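Temon 3, el simulador de agarre de Zetska: prueba con avería incluida

Publicado el 19 oct 2023

Zetska vende Temon 3 como un entorno para ensayar agarres antes de arriesgar una pinza de verdad. La licencia de un puesto cuesta 226 euros al año y la ficha promete un "monitor de contacto" que detiene el brazo ante cualquier choque. Lo compré por ese monitor. Lo demás lo hacen otros programas, algunos gratis.

La tarea era sencilla: coger una pieza blanca con forma de carrete, con la pinza paralela de serie y la cámara montada detrás de los dedos. 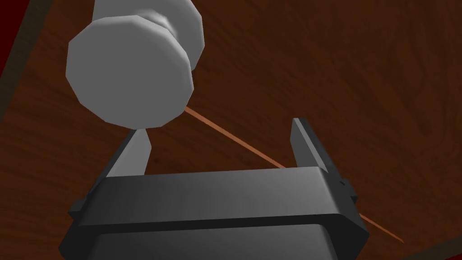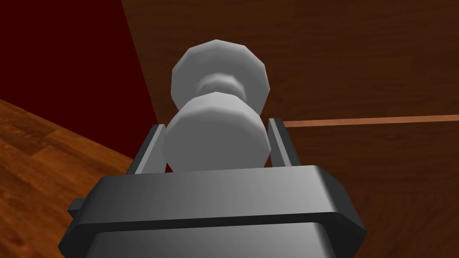

Pinza abierta y pieza blanca, vistas desde la cámara de Temon.

Lancé 2000 intentos en una noche. Por la mañana el resumen decía "sin incidentes", y ahí empecé a desconfiar, porque nunca he visto una tanda así de limpia. Abrí el registro de fuerzas. En 109 intentos un dedo había atravesado el borde del disco ancho, y el monitor los había contado todos como agarres correctos.

El fallo tiene explicación, aunque no aparece en el manual. Temon calcula los choques con una malla simplificada, distinta de la que se dibuja en pantalla. Si la pieza se estrecha en medio, como esta, la malla de choque se queda con el diámetro del cuello y olvida lo que sobresale. El dedo entra en el disco, el motor de física no protesta y el monitor, que lee del motor de física, tampoco. Con un cubo o un cilindro recto no pasa nada, y sospecho que las demostraciones de la web se hicieron con cubos.

¿Es grave? Depende de lo que uno haga después. Quien exporte esas trayectorias a un brazo real se lleva un golpe contra la pieza a velocidad de aproximación. En el taller de Olatunji, donde trabajo, ya hemos doblado algún dedo por menos.

Escribí al soporte de Zetska, en Dreresside. Me contestaron que activara la "malla exacta", una casilla escondida en el tercer nivel del menú de física. Funciona – los choques aparecen y el brazo se para –, pero la tanda tarda más del triple. Prometen arreglarlo en la versión de noviembre. Ya veremos. También pregunté por qué una función de seguridad viene desactivada de fábrica y a eso no respondieron.

Lo bueno: se instala sin pelearse con nada, los registros son completos (menos mal) y el control de la pinza responde bien. Las texturas de madera me dan igual.

Para enseñar, o para trabajar con piezas de forma simple, puede valer. Para validar algo que luego se va a mover junto a una persona, yo no me fiaría del resumen verde. Activad la malla exacta, revisad las fuerzas a mano y guardad el registro de cada tanda. He pedido la devolución y sigo esperando.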